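# Practice worlds: how robots get good at boring jobs

Quick one this week, lots to get through – grab a snack.

Say you want a robot to put toys away in a box. Sounds easy. You could do it half asleep. But a robot starts out knowing nothing. Not what a box is. Not what "in" means. Not how hard to squeeze.

So it has to practice. And practice. And then some more.

Problem! Real practice is slow. Somebody has to set the toys out again after every try. Motors wear out. Things get dropped, things get bent, and a person has to stand there the whole time with a finger near the stop button. Yawn.

The team at Corari, a small robot lab run by Pin-yu Pan, does a lot of its practice a different way. They build a pretend world inside a computer. It's called a **simulation**. Think of a video game, only the rules are much stricter. Gravity pulls down the right amount. Things bump when they touch. If a robot hand lets go too early, the toy falls, same as it would on your bedroom floor. 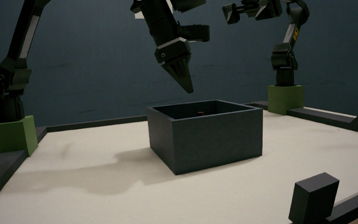

Pin-yu's team calls their practice world Trerero. Robots in it can try the same job over and over, and the mess cleans itself up. One click, reset, go again. Even a simple job has tricky bits in it. Look at the box. It's turned at an angle, so a robot can't just memorize "straight ahead, stop, let go." One arm has its gripper right over the back part of the box, pointing down, and it has to stay clear of the rim. The other arm is farther back with its gripper up in the air. Two arms means two ways to get it wrong. They have to share the space with out bonking into each other.

## So what did they want to find out?

Here's the question they asked back in October:

*If a robot practices with the box in the same place every time, does it learn as well as a robot that gets the box in a diffrent place every time?*

What do you think? Have a guess before you read on. No peeking.

## What they did

They made two groups of pretend robots. Same arms. Same job. Same amount of practice, 3932 tries for each group.

- **Group Same:** box never moved. Ever.
- **Group Shuffle:** box got slid or turned before each try.

Then came the test. 235 brand new tries, with the box in spots neither group had seen before.

And to be fair, no extra help for anyone. That part matters a lot. If Group Shuffle got more practice *and* a moving box, you couldn't tell which one made the difference. Scientists call this a **fair test**. Change one thing. Keep the rest the same.

## What happened

At first Group Same looked amazing. It learned super fast! Toy in box, toy in box, toy in box. Group Shuffle was a disaster – missing, dropping, whacking the side.

Then the test. Group Same fell apart. It kept reaching for where the box *used* to be. Group Shuffle did much better, and most of its drops went in.

Why? Group Same had learned a spot. Group Shuffle had to learn to find the box.

It's a bit like spelling. If you only learn your list in order, you might get stuck when your teacher mixes it up.

## Does it work for real, though?

Good question, and a big one. A pretend world is never a perfect copy. Real toys are squishy or sticky. Real lights make glare. Real tables wobble. Robot people call this the **reality gap**, and it trips up plenty of robots that did great on a computer.

So the team isn't finished. Next they'll try 14 real drops on a real table at their workshop, which is called Stundorura (say it stun-doh-ROOR-ah). Pin-yu thinks the first few will go badly. "Thats fine," she told us. "A bad try still tells you somthing."

## Try it at home

You need a bowl, a sock and 4 friends. Or cousins.

1. Roll up the sock.
2. Two people practice tossing it in the bowl. Bowl stays put.
3. The other two practice the same number of tosses, but somebody moves the bowl each time.
4. Now put the bowl somewhere totally new. Everybody gets the same number of tosses.
5. Fourth friend keeps score, and you do the bowl moving.

Wait, that's five jobs. OK – everyone tosses, you move the bowl AND keep score. Write it down as you go or you'll forget.

Did the movers win? Maybe not! With only a few tosses, luck can sneak in. Do it again tomorrow and see if you get the same answer.

## Words to know

**Gripper** – the robot's hand

**Simulation** – a pretend world on a computer

**Fair test** – change one thing only

**Reality gap** – the difference between pretend and real

Next time: why robots are terrible at folding shirts.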